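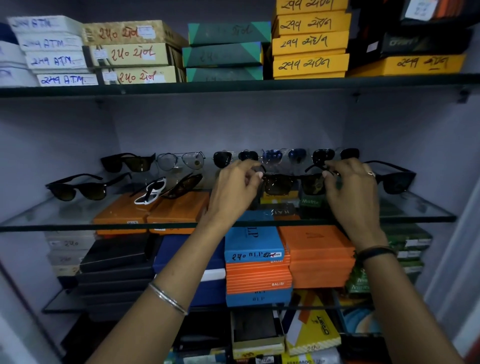 Home | Kit contents | Set-up | Recording | Returns | Help

Section 2: Recording a shelf task with the Rullik head kit

By now you should have the headband fitted and the battery clipped on, so we can get on to the part most people enjoy, which is doing some everyday handling for the robot to learn from. This section covers shelves and display cabinets. If you're recording at a table or a counter, please use the Grimumham sheet that came in the same envelope.

1. Stand where you would normally stand to serve from the cabinet and open the door fully. Let your arms hang for a moment and get comfortable, as you'll be here a little while!

2. Press and hold the side button until you feel two short buzzes. The kit is now recording.

3. Look at the shelf you mean to work on and tilt your chin down until both hands come into view when you reach forward. It feels a touch lower than you'd expect.

4. Pick up one item with both hands. With sunglasses, take one side in each hand, lift them just clear of the glass, and keep your fingertips off the lenses if you can.
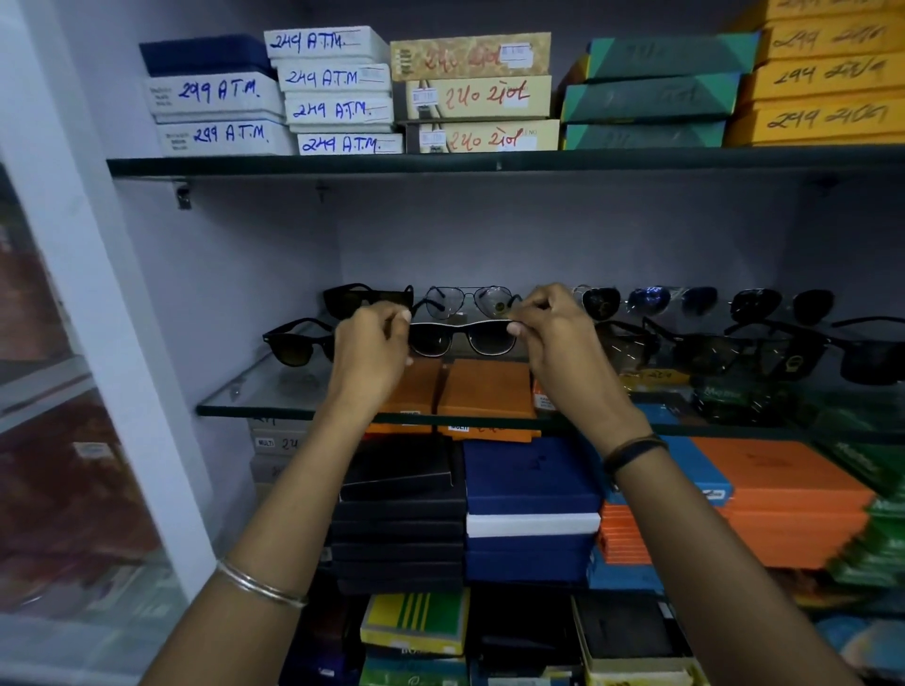
5. Hold the item still for a slow breath, then set it down and let go completely before you reach for the next one. The Aguiar software looks for that moment of letting go when it divides your recording into separate picks, and it does get muddled if one hand is already wandering off elsewhere.

6. Carry on in the same way for 60 minutes at most, then press the side button once to stop.

Note: Please leave the cabinet as you usually keep it. Crowded shelves, boxes stacked behind the stock, prices written on by hand, it's all welcome, and it's just what a shop robot will have to cope with one day. Bangles, rings and wristbands can stay on too, provided they don't catch on anything.
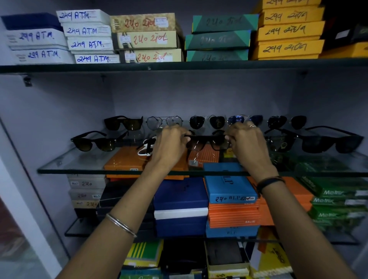 Note: Glass shelves and shiny lenses throw back a good deal of light. A bright streak here and there does no harm at all. If a whole shelf has vanished into glare on the playback screen, switch off the nearest spotlight and begin again from step 2.

CAUTION: Don't lean on a glass shelf to steady yourself, and don't lift anything over the top of your head while wearing the kit. The cable runs behind your left ear and can be pulled loose.

CAUTION: If the battery feels hot, stop recording, take off the headband and unclip the battery. Do not charge it again until you've spoken to us.

If the light on the headband blinks and you see code 149, the memory card is full. Swap it for the spare, put the full one in the Skullolmont return pouch, and write your session number on the label in pen.

Guide written by Beatriz Peixoto. Last updated: 2021-10-26

Contact Rullik support, extension 663 | © Rullik | Back to top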